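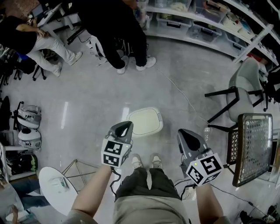
Do you need any coding to set up the Ellano hand-held gripper kit?
All the setup happens in a menu, so if you can pair a pair of headphones you're fine.

I bought mine from Brinier in July for $392 (the bigger Awad bundle was $761, way too much for me!) and here's how I get going. Plug in both grippers before you start the software. Left one first, or it sulks and swaps your hands. Then pick New Session, squeeze each trigger all the way, let go, and wait for the beep.
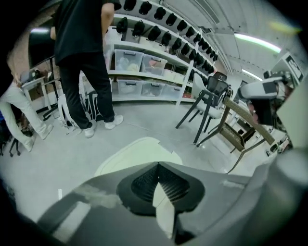
Next comes the practice run. Keep it to 2 minutes, move slower than feels natural, and play it back before you record anything you care about. Poppy Hartley skips this and loses a whole Thursday to redoing takes. If the playback jitters, go back and do the squeeze step again. Still jittery? Swap the cable, they're fussy about those.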